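Organ Marathon in Medska Reaches Its Last Note, Eventually

February 24, 2021

43 shares | 14 comments

The pipe organ at Kubo Hall in Medska fell silent shortly before dawn after a performance of a single piece of keyboard music that its composer had suggested might take "an evening." It took 14 hours. The audience, which began the night streaming in from all over, ended it as a much smaller and more stubborn group.

The piece is called Madness, and the organizers would like it known that the title came first. 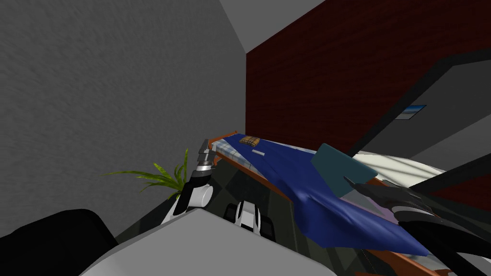
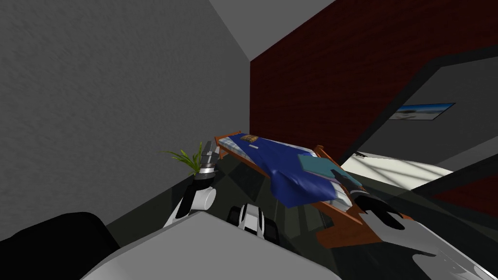
What was played

Madness is written for solo organ and consists of 639 short sections, each of which may be repeated as often as the player likes before moving on. The score gives no tempo. It does give one loudness marking, on the second page, and then appears to lose interest in the subject.

A relay of six organists shared the work, changing places during held chords so that the sound never stopped. The swap is harder than it looks. One player slides off the bench to the left while the next slides on from the right, and for a second or two four hands and four feet have business in the same place. Only one changeover went wrong, a little after midnight, when a stray elbow added a low cluster of notes that is not in the score. Several listeners wrote in to say it was their favorite part.

The broadcast was put on by Vulletti, the small label that has spent the past few years issuing recordings of long, slow keyboard music to people who buy long, slow keyboard music. The hall itself was closed to the public, as it has been since last spring, so the concert went out online with a tip jar and a chat window. The chat was lively for the first hour and then settled into people telling each other what they were having for dinner, and later, breakfast.

At its peak the stream had some 900 listeners. By section 400 the number had dropped into double digits, and the label says 43 accounts stayed connected from the first note to the last. It does not claim that all of them were awake.

An instrument with opinions

The Medska organ was chosen for its soft flutes and for the fact that it was available. It was rebuilt a few years ago and is mostly in good health, though the blower has a habit of humming a shade under B flat. In an ordinary recital this passes without comment. Over 14 hours it becomes a second soloist, and by the small hours the players had taken to leaning on B flat chords so that the hum would sound like a decision.

One reed stop was retired early in the night after drifting far enough out of tune to be noticed by the chat. The swell box, which opens and closes to make the sound louder or softer, squeaked throughout. A can of oil was found at the two-thirds mark and turned out to be empty.

The ending, when it came, was a quiet chord of three notes held for as long as the last player could stand it, which was six minutes and a bit. Then the blower was switched off, the pitch sagged, and the hum went with it. There was a pause in the chat before someone typed "is it frozen."

What happens next

Vulletti plans to release the whole performance as a download, along with a shortened version for the merely curious. The shortened version runs four hours. A set of discs was considered and dropped once the label had worked out what the box would weigh.

Money from the tip jar will go toward the organ's upkeep, starting with the swell box. The hall has not said how much came in, only that it was more than expected and that one donation arrived with a request to stop.

A second performance is penciled in for October, in front of an audience if the rules allow it by then. Doors will open in the late afternoon and stay open, so that people can come and go as they please. Cushions are encouraged. The composer has meanwhile sent in a few extra sections, and the six organists have asked for time to think it over.

14 comments | Share this story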